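Vasonstead Reading and Drama Circle
Minutes, June meeting, 7:00 pm, back room
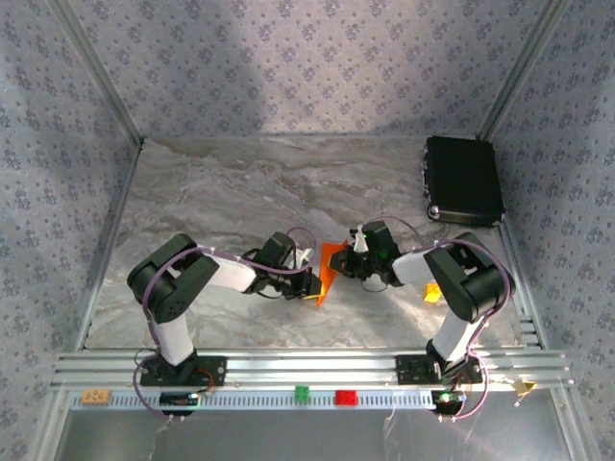 Quorum met, six present, two apologies by email. Started late, key trouble again.

1. Minutes of last meeting
Read, approved. One correction: we did NOT agree to drop the witches from the fall reading, we agreed to cut Hecate. Fixed in the master copy.

2. Matters arising
Library books: all back except one Othello, the one with the glossary. Whoever has it please bring it.
Loan of folding chairs, still waiting on an answer from Skukport. Chair to write again.
Sound effects for the knocking scene: carried over to item 5.

3. Main discussion: Macbeth, Acts 1 and 2
Question set last time was whether Macbeth would have killed Duncan without the witches. Went around the room.

First view, yes. He starts when he hears the prophecy, Banquo notices it, and you don't start at a thing that's never crossed your mind. Also Lady M says in 1.7 that he brought up the plan to her before, "nor time nor place did then adhere." When was that? Not in any scene we have. Some thought there's a lost scene, some thought she's making it up to shame him. Notes in the school edition go with the letter, which most felt was a stretch, the letter doesn't say anything about killing anybody.

Second view, no. He talks himself out of it in "If it were done" and tells her flat out "We will proceed no further in this business." Then she's in and it takes her fifty lines or so to turn him. So on this reading it's her play until the end of Act 2.

Long back and forth on Banquo. He hears a prophecy too and does nothing. Is he the good example or is he just keeping quiet for his own sake? Point made that at the start of Act 3 he says he fears Macbeth played most foully for it, and then goes right on to his own hopes. He never tells anyone. Members split pretty evenly. Agreed it's a better question than the one we set and it should go on the list for the fall.

Dagger speech: read aloud twice, once fast, once slow. Fast was better. Slow one lost everybody at Tarquin. Suggestion that the reader shouldn't look at anything, no reaching. Other suggestion that he should reach, it's in the words, "come let me clutch thee." Left to whoever gets the part.

Porter: keep or cut? Keep. Cut the equivocator jokes? Discussed. The farmer and the tailor can go, the drink lines stay because people laugh at those. Objection that the equivocator is the whole point of the play in one line, the witches equivocate, Macbeth says so himself in Act 5 ("the equivocation of the fiend"). Objection accepted. Equivocator stays, tailor goes.

Blood and water: short one as we were out of time. He thinks the ocean won't clean it, she says a little water will do. Then Act 5 the other way around for her. Somebody asked if a first time audience would remember the line from that far back. Probably if it's said clearly.

4. Editions
Three different editions in the room and the line numbers don't match. Wasted ten minutes on 2.3 alone. Proposed we all use the Lacerda text for the fall, it has wide margins and short notes. Against: cost, and the notes are on the facing page so it gets heavy. Vote 4 to 2 in favor. Anyone who wants to keep their own copy can, but please quote act, scene and first words, not line numbers.
Secondhand copies to be looked for first.

5. Fall reading
Title for the flyer: "Macbeth, a Reading in Two Parts." Other ideas not taken up.
Running time. Last read-through ran long. Cuts list so far is 600 lines, which includes all of Hecate and most of the England scene. Some unhappiness about the England scene. Malcolm pretending to be wicked is dull read aloud but without it Macduff getting the news comes too cold. Compromise, keep from the entrance of Ross and ten lines or so before it. Cuts list to be retyped and sent round before next meting.
Knocking: offstage, real door, no recording. Needs someone on the other side with a script.
Doubling: Duncan can double the Doctor. Lady Macduff can double a witch. Banquo can't double anybody, he's got the ghost.
Ghost: does he come in and sit, or is the chair empty? Not settled. Most want the chair empty as it is a reading. Try both at read-through.
Flyers: 100 to start. Last time we had a box left over.

6. Money
Balance in the account 1441 dollars. Out of that: room rent through the summer, flyers, and the editions if we buy any as a group. No change to dues.
Clima have asked if they can put an ad on the back of the program again. Agreed, same rate.

7. Other business
Summer book. Two suggestions, The Duchess of Malfi and a modern retelling of Lear. Duchess got it on a show of hands. Read Acts 1 to 3. Think about why Ferdinand is so set against her marrying again, he gives a reason later on and does anyone beleive it.
Request for a short talk on how the early audiences would have taken the witches. Good idea, needs a speaker.
Sonnet evening, put off till after the fall reading.
Parking: use the side street, not the lot next door.

8. Actions
Write to Skukport re chairs – Chair
Retype cuts list – Secretary
Price Lacerda copies, new and used – Secretary
Reply to Clima – Treasurer
Find the Othello – all
Casting preferences in writing, two parts each, by next meeting – all

Next meeting same place, 7:00 pm. Bring Macbeth and Duchess both.
Closed 9:10 pm.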